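Speaker notes: Carving boards, grooves and surface care
Session 12, Kotadgate kitchen trade day
Nov 1, 2019

Slide 1. Title
Wait for the doors to close. State the scope: solid wood boards with a juice groove, used for carving and resting meat. End grain blocks and plastic boards are covered in the next session. Questions at the end. Running time 21 minutes.

Slide 2. Where the numbers come from
Ulside kept a returns log for its Prundorance line of boards. 1269 entries. Each entry has the wood species, the stated fault and the finish at time of return. The log doesn't record how the board was washed, so the washing advice later on is from bench work and should be presented that way.

Slide 3. Faults, in order of frequency
Warping first. Then raised grain, then end splits, then stains in the groove. Say that a warped board is usually a board that dried on one face only. A board laid flat on stone after washing gives up water from the top and holds it underneath. It cups. Stand it on its long edge, clear of the wall.

Pause here. People write this one down.

Slide 4. The groove
Purpose: holds the liquid that runs off during resting and slicing. It needs enough width to be wiped with a folded cloth and a rounded bottom. Square-bottomed grooves collect fat in the corners and are slow to clean.
Depth is a trade-off. A deep groove holds more and takes strength out of the border. A shallow one overflows with a large roast. For large birds, tell them to tip the board into a pan halfway through carving.
Corners: the groove should follow the corner in a curve. A mitered groove leaves a point where the cutter stopped, and the point stays damp.
Don't oil the groove with a brush. Oil pools and goes tacky. Use a cloth wrapped over a finger.

Slide 5. Reading the wood
Main points to make aloud:
Walnut heartwood is brown, from caramel to chocolate. Sapwood is pale. Both can appear in the same board.
Customers report sapwood as a flaw or as a bleach mark. It is neither. It takes oil like the rest of the face and is fine for food.
Sapwood darkens a little with oil and will stay lighter than the heartwood around it. Don't offer to stain it to match. 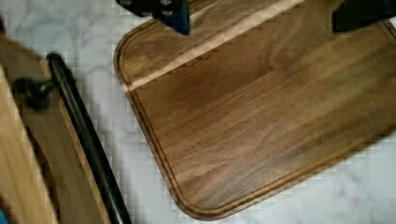

Sapwood should still be looked at before sale. If the band runs out to an edge, check that edge for soft spots with a thumbnail. Reject if it dents more easily than the heartwood beside it.

On sheen: satin is the usual target for oil and wax. A glossy face generally means a film finish, and a film finish will be cut through by knives within a season of use. Ask the supplier directly.

Slide 6. Oiling schedule
New board: one coat, leave 90 minutes, wipe off all that remains. Repeat the next day. After that, oil when water stops beading. Do both faces and all edges each time. If only the top is oiled, see slide 3.
Food-grade mineral oil. Olive oil goes rancid and should be discouraged.

Slide 7. Surfaces underneath
Marble and polished granite are slippery under a flat board. A damp dishcloth under the board fixes this. Remove it afterward, or the underside stays wet. Rubber feet work but make the board single-sided.

Slide 8. Serving in the room
The Türkmen catering case: boards used for carving at the table, then rinsed and stacked while wet. Faults appeared by February. Changing to edge racks was the only change made. Don't claim a percentage; none was measured.

If short of time, skip slide 7 and go to questions.

Likely question: dishwasher? No, on any setting.
Likely question: sanding out knife marks? Yes, with the grain, then the new-board schedule on slide 6. Mask nothing. The groove is sanded by hand with paper around a dowel.

Handouts are at the left of the door.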